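January 21, 2026

**To:** Ziria small grants
**Project:** Stullow two-arm kitting bench, Whitfield shared workshop
**Period covered:** August to date

## Summary

Both arms are mounted, wired and moving under program control. The bench can pick a circuit board, a solenoid and a wiring harness out of yellow trays and lay them on the steel tray in the middle. It does this well with the boards, fairly well with the solenoids and badly with the harnesses. We are inside the budget but behind on the harness work, and we'd like to move one of the agreed dates. The details are at the end.

## Work done since the last report

The first job was the table. The old bench top flexed when both arms moved together, and positions drifted over an afternoon. We replaced it with a stiffer white top and bolted the arm bases down again from scratch. That cost us a fortnight we hadn't planned for, but the drift has gone.

The gripper fingers have been remade. The first pair were too smooth and let the boards rotate as they closed. The new ones have a shallow notch near the tip, and a board held by its edge now stays where it is put. We have also slowed the last part of the approach, and this did more good than any change to the fingers.

Most of the autumn went on the wrist cameras. Polished steel is awkward to work over: it shows the software a second copy of whatever is next to it, and at first the arm would sometimes reach for the reflection of a board. The software now ignores anything found inside the outline of the steelwork unless it also appears from the fixed camera.
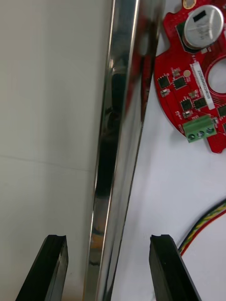

Calibration between the wrist cameras and the fixed one is now a single routine that takes one person a few minutes. Before, it meant a tape measure and two people, and we tended to put it off. It is run at the start of each session and after anyone has knocked a tray. We've written it up on one side of paper so that members who weren't part of the build can do it.

We also changed where the kit parts are stored. Skemico supplied the yellow trays, which have a smooth floor and walls high enough to stop a harness springing out. The drawback is glare. Under the ceiling lights the plastic throws bright patches that hide the edge of a part, and the fingers cast shadows that can be taken for one. Moving the lamp to the far side of the table dealt with most of it.
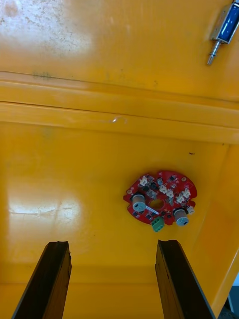 The boards have turned out to be the easiest part, even though they are an awkward shape. Red on yellow is simple to find, and the central hole gives the software something steady to aim from. In the last full test we ran 100 board picks and 3 were dropped. All of the drops came from a grip too close to a capacitor, and there is now a no-go zone drawn round those.

Solenoids are slower. They have to be turned to a known position before they can be set down, and the arm still takes more than one attempt at times. We have not tried to fix this yet, as the time has gone on harnesses.

Harnesses are the main difficulty. A bundle of thin wires never lies the same way twice, and the connectors catch on each other. Gripping by the sleeve works when the sleeve is on top. Gripping by a connector works more often but drags the rest across the tray. The current plan is to let one arm hold the sleeve while the other moves the plugs clear — the two arms can already share the middle of the table without colliding, so the basic control for this is in place.
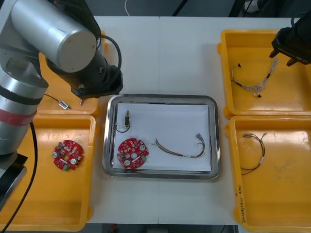 ## Spending

We have spent £1565 so far. The largest items were the table top, the remade fingers and the replacement cables. Cables cost more than we allowed for. The first set ran too close to the lower joints and wore through at the outer cover, so we bought longer ones and routed them in loops over the wrists. Nothing further of that kind is expected.

Receipts are in the shared folder. Workshop hire is being met by Whitfield and isn't included.

## Use by members

Roughly 13 members have had a session on the bench. Feedback has mostly been about the stop button, which was hard to reach from the far side of the table. A second one has been fitted there. Several people asked for the part layout to be printed on paper and placed in the steel tray, and plain sheets are in use until we settle the positions.

## Next steps

- Two-arm harness handling, starting with the shortest harness
- A fixed rest for turning solenoids
- A diffuser for the lamp
- A full kit run from start to finish with no one touching the parts

## Request

We ask to move the full kit run to August. The other dates can stay as they are, and no extra money is needed. If Ziria would prefer to see a demonstration with boards and solenoids only, we could offer that much sooner.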